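Moving the snacks into one basket

Back in November I pulled everything out of the cabinet over the refrigerator and found a bag of pretzels that had expired 11 months earlier. It wasn't even open. Behind it were two more bags of the same pretzels, bought later, which tells you how well the cabinet was working.

We live in an upstairs apartment on Drundevska Street, and the kitchen has exactly three cabinets. One is plates, one is pots, and the third is all the food that doesn't go in the refrigerator. Snacks ended up wherever there was a gap. There were granola bars in a coffee can, crackers on top of the microwave, and a drawer in the desk that had turned into candy storage at some point last winter. When somebody wanted something they looked in the first two places and then put it on the shopping list.

I tried a few things before the one I'm writing about. The over-the-door rack was the worst. The pockets were the right depth for spice jars and the wrong depth for anything in a bag, so bags folded over and fell out when the door closed. I kept it up for most of a month because I had paid for it. Then I tried clear bins with lids, which look good in other people's kitchens. Lids are a problem with snacks. People take the lid off, set it down somewhere, and that bin is an open bin from then on. Mine held batteries and light bulbs in the end, and they still do.

What worked was a gray plastic basket with slots in the sides, the kind you would carry towels in. It came from Midamon, the discount place out past the bus garage, where it was in a stack by the door next to the mops. I bought it for laundry. It was too short for our laundry, and it sat in the hallway for a few weeks before I put food in it. 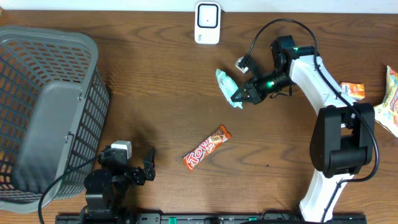 The basket being too big for the job turned out to be fine. A small container fills up and then you start balancing things on top, and once that starts you can't see the bottom layer. With a wide one you can lay most things flat in a single layer and see what you have. The slots help too, because you can check from the side without pulling it down off the shelf.

I do the sorting on the wooden table because it's the one surface near an outlet and a good light, and it's the right height for standing. I used to do it on the floor. My knees prefer the table.

The method, if it needs a name, goes like this. I take all the snacks out and spread them on the table so that nothing is on top of anything else. I look at the date on each one. Anything past the date gets thrown out, or eaten that day if it's the kind of thing that doesn't really go bad. Then I put the rest back with the soonest dates nearest the handle I always grab. The whole job takes less time than unloading the dishwasher.

The dates are the slow part. On candy they're often pressed into the crimped end of the wrapper with no ink, and you have to tilt it toward a lamp. On bags they're usually near the top, printed over something dark. Imported snacks can have the year first, and I have thrown out at least one good packet because I read it backward. I now write the month on a strip of masking tape for anything that took me longer than a glance to read. Tape doesn't stick well to the shiny wrappers, so I fold it over an edge.

I used an app called Bestby for a while. You scan the package, type in the date, and it sends you a notice a week before. I liked the idea. At one point I had 489 items in it, including things like salt, and I was getting notices during dinner. The trouble was taking things out. If you ate a candy bar on the way out the door you were supposed to open the app and mark it eaten, and none of us did that, so it went on warning me about candy bars that were long gone. I deleted it and went back to tape.
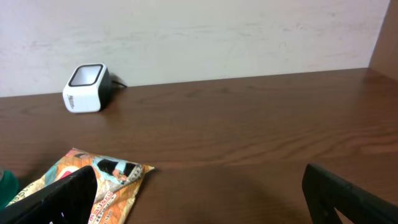

Do you need to wash the basket?

I wipe it out every couple of months with a damp cloth and a little dish soap, and let it dry upside down before anything goes back in. Crumbs get stuck in the corners of the slots, and an old toothbrush gets those out. Everything in there is wrapped, so I don't worry about it beyond that.

The table gets wiped before and after. It has a strong grain and crumbs disappear into the pattern, so I run a dry hand over it first. The wall behind it is another matter. It marks if you look at it. I have scrubbed it with baking soda, and I have touched it up with paint from the can the last tenant left, and the touch-up never matched. I've stopped.

I had one rule at the start that I gave up, which was sorting by type. Sweet things at one end, salty at the other, with a piece of cardboard in between. It lasted until the first grocery trip. Whoever unpacks the bags at 9 at night is going to drop everything in the nearest end, and that includes me. Sorting by date survives that, because I redo it every time anyway, and in between it doesn't matter much if it's wrong.

The other rule I did keep. New snacks don't go into the basket until the basket has been looked at. Most of our duplicates came from buying first and checking after. Now the shopping bag waits on a chair, and I check what's left, and if there are already two bags of something then the third one goes in the high cabinet where it's a nuisance to reach.

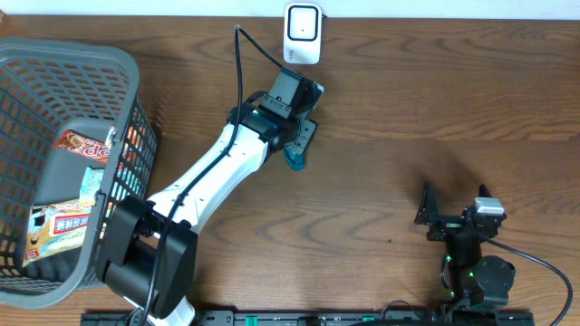
Two in the gray basket, a wrapper at the top and a bigger bag below it.

Big bags are the thing I still don't have a good answer for. They're mostly air, they take up the space of four smaller things, and if you stack anything heavy on them you get crumbs. I've tried standing them on edge along the wall of the basket, which is all right until you take out the thing that was holding them up. Laying them flat on the bottom and putting the light things on top works a little better. You do have to remember what's under there.

Small packets have the opposite trouble. They slide down into whatever space is left and end up in a corner under something. I was putting them in a mug for a while, inside the basket, and it tipped over each time the basket moved. A short cardboard box would probably do it. I keep meaning to cut one down.

We buy less now, which I didn't set out to do. The Kushnir grocery on the corner has a rack of imported candy by the register, and I used to pick up a bar most times I went in because I couldn't remember if we had any at home. These days I usually know. I still buy one sometimes, but it's because I want it.
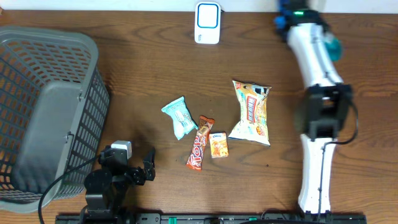 Four to check, with the orange-red "Top" bar in among them.

A few people have asked whether this would work with small kids in the house. I can't say from experience. The basket is easy to carry and easy to tip over, so I would guess it goes on a high shelf and comes down when you say so. A friend with 3 boys uses a locking tackle box, and she says it has held up.

Next on my list is the tea shelf. It's worse than the snacks were. Some of the boxes have one bag left in them and some are only boxes, and there's a tin I haven't been able to open since we moved in. I looked for a smaller version of the same basket the last time I was at Midamon and they only had them in pink, so I'm waiting until the gray ones come back.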